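Gym walk-through, Stanness Rec Center, home of the Flada women's and men's teams
Done by: Jucélia Batista, team operations
May 14, 2020
Status key: OK / FIX / WATCH

Hi all, it's me again with the clipboard. The building has been shut so I had the whole court to myself, which was a treat, but I'd still like every FIX on this list handled before we let a single player back in. My comments are under each item. Sorry in advance, I talk a lot.

COURT SURFACE

Main floor, baseline to baseline - OK
I walked it in socks first and then in shoes, the way Wiroj Noiphan taught me. No lifted boards, no soft spots. It's dusty, so please run the wide mop over it twice before practice.

Floor under the north basket - FIX
There's a dull patch inside the lane where I can slide my foot way too easily. I think somebody used the lobby cleaner on it again. The lobby cleaner stays in the lobby!

Sideline tape for the kids' league - WATCH
Peeling at both corners. It can wait, but if you're down there with a scraper anyway, go for it.

BASKETS AND BACKBOARDS

Rim height, north - OK
Rim height, south - FIX
South is low. I measured it 3 times because I didn't want to believe it. Kgomotso Kekana swears it has been that way all season and that it explains his dunk, and I'm not getting into that. Call Mokoena, they did the install and they have the key for the crank.

Breakaway rims - OK
Both snap back fine. I hung off them with a strap and a sandbag, so don't write in to ask if I jumped.

Padding on the bottom edge of the glass - FIX
South side has a split you can get two fingers into. New padding is on order from Ala. Until it goes on, that basket is cranked up and out of use, no shooting around on it "just for a minute."

Nets - WATCH
Tired but legal.

WALLS, BENCHES, SCORER'S TABLE

Wall pads behind the baselines - OK
All attached top and bottom. One of them smells like a wet dog and I have no suggestions.

Team benches - FIX
Home bench, third seat in, wobbles. Bolt is missing. Keabetswe Ntuli has a jar of bolts in the equipment room and says one of them has to fit.

Scorer's table cables - FIX
The shot clock cable still runs across the walkway with nothing over it. I've put this on the list before, I'm putting it on again, and I'll keep doing it until I see a cable cover. We had a ref go down on that thing last season and he was very nice about it, and the next one might not be.

Shot clocks and horn - OK
Both clocks reset. Horn is loud. I forgot to warn the guy painting the hallway, sorry to the guy painting the hallway.

EXITS AND EMERGENCY GEAR

Exit doors, east and west - OK
East door, outside - WATCH
Opens fine, but someone stacks the folding chairs right by it. I moved them. Please don't move them back.

Exit lights - FIX
Light over the locker room corridor is out.

Defibrillator - OK
Green light on, pads in date, cabinet alarm works. Shoaib Siddiqui did the monthly check and signed the card, thank you Shoaib.

First aid bag - FIX
We're out of cold packs and there are 2 pairs of gloves left. I'd like 20 cold packs in there before camp, and I'd like them to still be in there after camp, so no more borrowing them for lunch coolers.

LOCKER ROOMS AND LAUNDRY

Shower floors - OK
Mats are down and the drains run.

Locker 9, visitors' side - FIX
The hinge has a sharp edge. I put tape on it, but tape isn't a repair.

Dryer vent - WATCH
I cleaned the lint trap and got enough for a small pillow. The hose behind the dryer needs a proper going over, and that means pulling the machine out, so it's a job for two people.

Uniform and warm-up storage - WATCH
Closet is dry, no smell, nothing on the floor. A lot of the practice gear went home with people in March and I need it back, clean, before we hand out anything new.

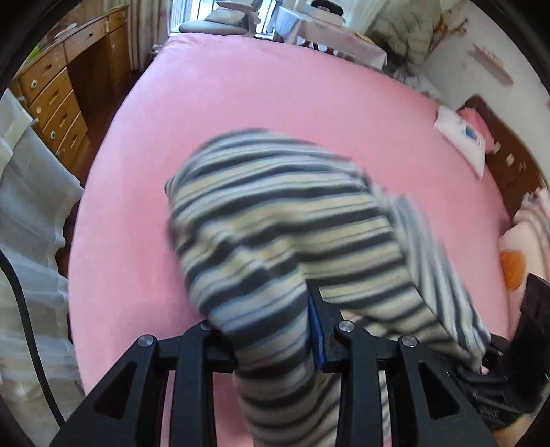

Bring it to the side door in a bag with your name on it and text me first so I can let you in. If you've got both a home and an away set, bring both. I'm not chasing anybody over a missing sock, but I will chase you over shorts.

Carts and bins - OK
Ball cart wheel is fixed, finally! It rolls straight and it doesn't scream anymore.

STILL TO CHECK

Bleachers. I couldn't get the motor to run, so they're closed and they stay closed until I can look underneath.

Roof leak above the south corner. No rain today so I can't tell you anything. If you happen to be in the building when it's pouring, please go look and send me a picture.

Parking lot lights. I left before dark.

Re-check of all FIX items will be once Mokoena has been out for the rim. If you finish one of them, put your initials next to it on the copy taped inside the equipment room door, and use a pen this time.

Jucélia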